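Notebook, January. Utensil stand and whisk, bench 2

Carrying on from the page with the spoon weights. Shahnaz Roy wants the stand decided before the Promunberg kitchen order goes out, so today was for the white plastic one and the whisk only. Ladle and slotted spoon are still in the drawer with their tags on.

Bench: light wood table, the blue-gray board on top. Wiped the board with the citrus stuff first, let it dry while I looked for the calipers (Rhys had them). Stand goes slightly left of the middle of the board, leaving working space on the right. Supplier is Bolger, their item 959. Flat round base, one pole, eight arms off a disk at the top. Some arms turn up at the tip and some turn down, and I still have no idea whether that is the design or an assembly choice. Manikandan to ask them.

Started with all the hooks empty and brought the whisk in from the right, head down, low by the pole.
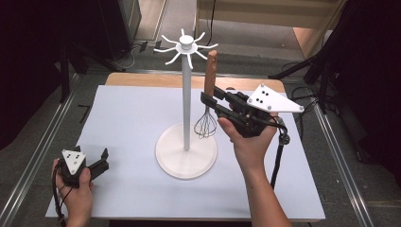
Stand with no load, whisk head just over the base.

Clearance at the base is the thing to watch. With the wire head that low it is over the rim, and anyone reaching in with a second utensil will knock it. Hanging from an arm it should sit higher, depending on what we do for a loop. The Prolero stand we had last year was shorter and the big whisk dragged on the foot. Don't want that again.

Load limit on the Bolger sheet is 1000 g for the whole stand, nothing given per arm. Shona Pearce thinks we should work to 200 g per arm and not argue with them about it. Fine by me, but eight arms at 200 is over the sheet figure, so the order text has to say both. Wrote that on the yellow copy.

Whisk next. Wood handle, strong grain, steel wire head. Went over the handle end to end looking for splits. The curves in the grain made me look twice near the collar but I found nothing to catch a fingernail on.

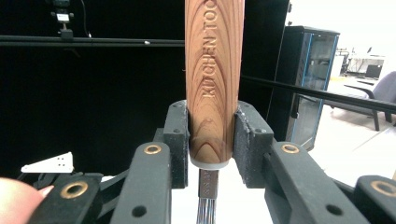
Handle, collar and top of the wires. Stamp on the neck not legible at this size.

The collar is the part I care about. It's pale gray, rounded, and water will sit wherever it meets the wood if the whisk is stored head up. Head down on the stand ought to be better for the wires and worse for the collar, or the other way around, depending on who you ask. Manaia Mahuika says head down. I've put head down in the draft until somebody has a reason against it.

Didn't get the stamp. Needs the loupe, and the loupe is at Pruvent with the other kit. Leave the maker's mark line blank on the form for now.

Label card after that. Idea from Rhys Ngata: plain card beside each station, written by hand, so the layout can change without reprinting. Using blank stock until the wording is settled. Light gray-white, nothing on it. Checked it for marks before it goes to Shahnaz, and one edge is not perfectly straight. If we want it to look tidy we should trim it ourselves. 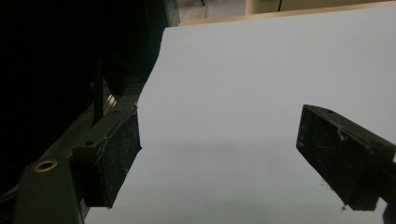

Whisk, second look

Back to the handle after lunch to sort out the oiling. The last batch went to the kitchen dry and came back with two handles gone fuzzy. Plan is mineral oil, thin coat, cloth only, wipe off after 44 minutes (Manikandan's number, from his timer sheet, I'm not changing it). Keep oil off the wires.
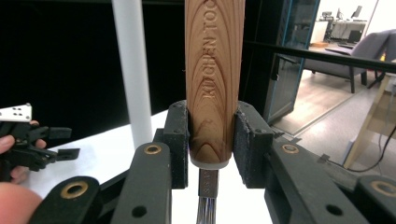

For the oiling I'd been thinking of masking tape over the lettering, so the oil doesn't pool in it. The cuts are shallow, though, and the KITCHEN TOO... part runs lengthwise up the wood, so a cloth pulled along the handle should clear them well enough without tape. Darker streaks are toward the lower end, near the collar, and those should be compared again once it's oiled in case they spread. Do one whisk first. If it looks blotchy, stop and tell Shona.

Open:
Arm tips up or down, Manikandan to ask Bolger.
Per-arm figure into the order text.
Loupe back from Pruvent, then fill in the stamp.
Trim card, two long edges.
Ladle and slotted spoon on the stand, same notes as for the whisk.
More cloths.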